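Pre-run inspection, bin picking cell, Surkness
Method under test: Gil grasp ranking, mixed object set
Completed before the July block

1. Arm and cabling. OK. Cable ties on the wrist checked. Comment: black cables hang low near the gripper; watch for snagging on deep reaches.

2. Bin and clamp. OK. Clamp tight on the rim. Floor scuffed, no sharp edges found.

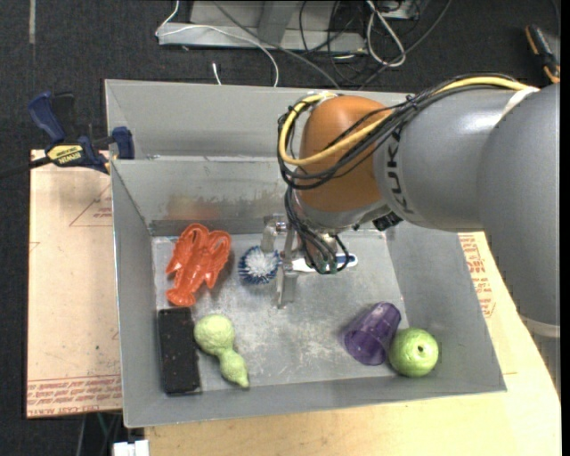 3. Object set. OK. Dish brush, lobster, gourd, purple cup and black box match the Lesside list. Comment: the brush handle can pass behind the wrist cables. Log these attempts separately.

4. Floor area. ACTION. Move loose cables and hand tool clear of the bin.

5. Logging. OK. Block set to 1000 attempts. Trial run of 163 gave 146 successful grasps; 2 stops by operator.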